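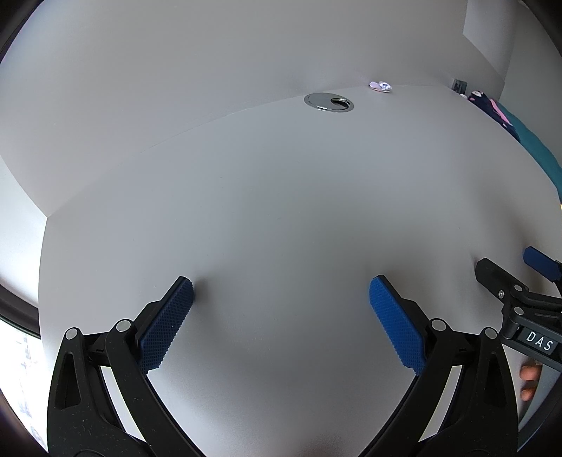 Gray tabletop, bench side.

Home | Notebook | Glazes | Kiln log | Contact

2021-03-27

Second round of the Trullberg clay tests. Bisque came out with no cracks. Shrinkage on the long bars is 5 percent, same as the first bag, so I'm treating the two bags as one batch from here on.

Mixed 2,972 grams of the Fornier base white, dry weight. Sieved twice. It was still too thick for dipping, so I added water in small amounts until it ran off the stick in one line. Should have written down how much. Next time weigh the jug first.
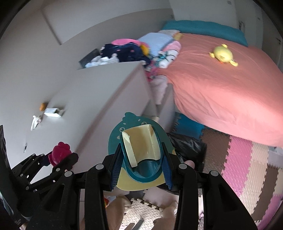 Color tests are the slow part. The Prernard teal stain goes green over this clay if the coat is thin, and I want it to stay dark. The character holder with the little crest is the target: dark teal on top, pale yellow belly. The yellow is easy, we had that on tile 74. For the teal I'll try two coats and three coats side by side, with the yellow brushed up against both to see if the edge bleeds.

Tile 118 is the closest so far but it has pinholes along one side. Could be dust. Wipe the bisque with a damp sponge before the next set. 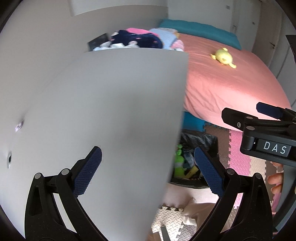

The other thing to settle is the firing. The Guimarães kiln runs hotter on the top shelf, so all teal tiles go on the middle shelf and I'll put a cone at each end. Slow cool, lid shut overnight.

To do before April: reorder stain, relabel the buckets, cut more tiles.

2 comments | 5 shares
Back to top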